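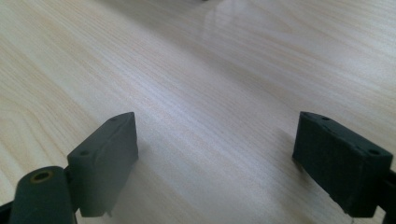

Ticket 122: Pale tabletop, sticky patches and a wobble
Category: Furniture / Tables
Status: Closed
Opened by: Debora Vitale
Handled by: Workshop desk, Witeris

Opening message, Tue 28 April

Hi all! First off, I love this table. It's the pale wood one from the Nernitz range, the long one, and we use it for everything: cutting out patterns, wrapping parcels, soup at lunchtime, the lot. I've had it since last August and I would buy it again tomorrow.

Two things have started bothering me, though, and I'd like to get them right before I make them worse.

1. Parts of the top feel tacky. It doesn't look any different to me, but if I put a sheet of paper down and leave it for an hour, it clings a little when I pick it up. It's mostly on the side where I sit.

2. The table rocks. Only a bit, and only when I lean on the corner nearest the window, but it's enough to make a sewing line go wiggly.

What I've tried so far: wiped it with warm water and dish soap (felt great for a day, then tacky again), wiped it with a vinegar mix (same), folded cardboard under one leg (worked until somebody vacuumed).

I have a can of Dolero oil in the cupboard that I used on it in the winter. Should I put on another coat? I'm itching to do it, so please tell me quickly!

Debora

Reply from workshop desk

Hello Debora,

What a nice message to open in the morning. Please hold off on the oil for now! Tackiness on an oiled top is very often oil that went on too thick and never soaked in, and a second coat on top would give you twice the trouble.

Could you tell us:

- how much you put on in the winter, and whether you wiped it off afterward
- whether the tacky part feels the same in the morning as in the evening
- what kind of floor the table is on
- whether the leg bolts have been tightened since you put it together

Reply from Debora

Okay, can is back in the cupboard. Answers:

Oil: um. Plenty. I poured it on and spread it with a cloth and then went to bed feeling very pleased with myself. I did not wipe it off. I thought the wood would just drink it.

Morning or evening: a bit worse in the evening, when the heating has been on and my arms have been on it all day.

Floor: old boards, and they are not level, I can tell you that much. A marble would have a wonderful time in here.

Bolts: I didn't know they needed tightening. The little wrench is still taped to the instructions, which I found on the first try, so I'm counting that as a win.

Reply from workshop desk

That all fits together. You have leftover oil sitting on the surface, and it softens a bit when it warms up. It's very fixable. Let's do the top first and the legs second.

For the top, you need:

- a white nylon scrubbing pad (not the green kitchen kind, those scratch)
- a small amount of the same Dolero oil
- plenty of clean cotton rags, old T-shirts are perfect
- gloves and an open window

Steps:

Clear the whole table and wipe off any crumbs or dust.

Put a teaspoon or so of fresh oil on the pad and rub it into one tacky area, following the grain. Yes, we know we just told you not to oil it. The fresh oil loosens the old layer so you can lift it off.

Let it sit for six minutes, then wipe hard with a dry rag. Turn the rag often. When it stops picking anything up, take a new one and go over the same spot again.

Move on to the next area and overlap the edges a little.

Leave the table bare overnight.

IMPORTANT: rags with oil on them can heat up and catch fire by themselves if they're left in a heap. Soak them in water, lay them out flat outdoors to dry, and only then throw them away. Please don't skip this one.

Try it on a small patch near the back edge before you do the whole thing, and let us know how it feels.

Reply from Debora

Did the test patch! It's about as big as a dinner plate, and it feels completely different. Smooth and dry, and when I put paper on it this afternoon the paper just slid off onto the floor. I was so happy that I called my sister over to touch it.

One question. The patch is a tiny bit lighter than the part next to it. Will that even out when I do the rest?

Also, rags are soaked and pegged out on the line in the yard.

Reply from workshop desk

Great news, and thank you for being careful with the rags.

Yes, it should even out. The thicker old oil has a slightly yellower look, and you've taken it off the patch. Do the full top in one session so you don't end up with a border in the middle. If there's still a difference after a week, write to us again and we'll talk about a light sanding, but I'd be surprised if you needed it.

Reply from Debora

Whole top done. It took me most of Saturday morning and three T-shirts, one of which I was fond of. I put some music on and got quite into it. The wood looks so fresh now, I keep walking past just to run my hand over it.

Two spots needed a second go, both right where my elbows rest. I'm guessing that's hand cream as much as oil. After the second round they felt like everything else.

I left it bare overnight like you said, and then left it bare for one more day because it looked so good with nothing on it.

Now for the wobble!

Reply from workshop desk

Love it. Elbow spots are really common, and hand cream is a good guess.

For the wobble, let's find out first if it's the table or the floor. Turn the whole table half a turn, so the corner that rocks is on the far side of the room. Lean on each corner.

- If the same leg still rocks, it's the table.
- If the rocking stays by the window, it's the floor.

Get someone to help you turn it, please. The top is heavy, and dragging it puts a strain on the leg joints.

Reply from Debora

My sister came back for this part. We turned it, and the result is... both? By the window it still dips, so that's my marble floor. But the leg that was there also has a bit of give wherever you put it. If I hold the leg near the top and push, I can feel it move.

Reply from workshop desk

That's a clear result and we can work with it. Leg first.

Lay a blanket on the floor and tip the table onto its long side with two people. Look at where the loose leg meets the rail. There's a bolt there with a washer. Turn it with the wrench until it's snug, then give it another quarter turn and stop. Do the other legs too while you're down there, even if they feel solid.

Wood shrinks a little over a heating season, so bolts that were tight last summer can work themselves loose by spring. Once a year is enough for checking them.

Then stand the table up where you want it. For the floor, use a thin felt pad under the leg by the window. Add one layer at a time and test by leaning on the corner. The Kırmızıgül pads we sell come in a pack of six, but any dense felt will do the job, so check your drawers first.

Reply from Debora

Done, done and done!

The loose bolt took almost two full turns, so no wonder. The rest were fine apart from one that needed a nudge. I found felt in the drawer (left over from when I put some under the chairs) and two layers under the window leg was exactly right. With one it still tapped, and with three the opposite corner started up.

I leaned on every corner. I sat on one corner, which I know you won't approve of. Nothing moved. Then I ran a long straight seam on the machine and it came out straight as a ruler.

Could you write down what I should do from now on, so I can tape it inside the cupboard door next to the Dolero can?

Reply from workshop desk

Happily. For the cupboard door:

Every day: damp cloth, then dry cloth. Soap only when it needs it.
Spills: wipe right away, especially vinegar, wine and coffee.
Hot pans: always on a mat.
Oil: only when water stops beading on the surface. Thin coat, wait, wipe off everything that will come off, leave overnight.
Rags: soak, dry flat outdoors, then throw out.
Bolts: once a year, at the end of the heating season.

And no sitting on the corners!

Reply from Debora

Taped up. You can close this one. Thank you so much, I've had a wonderful time with it, and the table is already covered in pattern paper again.

Internal note

Cause: oil applied too thick and not wiped off; one leg bolt loose; uneven floor at one corner.
Fix: old oil lifted with fresh oil and nylon pad, bolts tightened, two layers of felt under one leg.
Parts sent: none.
Follow-up: add a line in the care sheet about wiping off extra oil, in bigger print than we have it now.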